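Filed under: shop talk, money

Budget's due end of May and I've been moving the same numbers around since 11 last night. Hercombe quote came back at 2000 for the second pair of grippers. Carter says fine. Carter isn't paying for it.

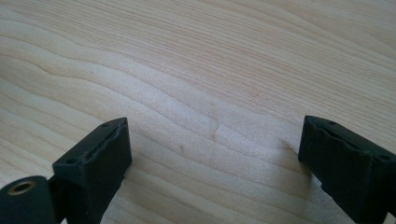
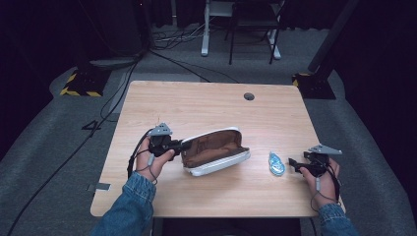 So. What I'd cut - the fancy table. We don't need it, the one we've got is flat and it's paid for. What I won't cut is spare fingers. Vastberg wants 624 for a set, Imelda thinks she can print them for way less and I beleive her, but then it's her evenings. Put 30 in for filament and hope.

Cables. Forgot cables again, same as last year. Adding a line for that, and tape.

Still waiting on Tiongson about shipping. If they dont answer by lunch I'm just guessing a number and sending the thing to Léonie.

More later, need coffee.

Recent posts
Lead times are a lie
Used or new? Part 2
What Nestor wants for the lab

Contact | © Vovier notes | Back to top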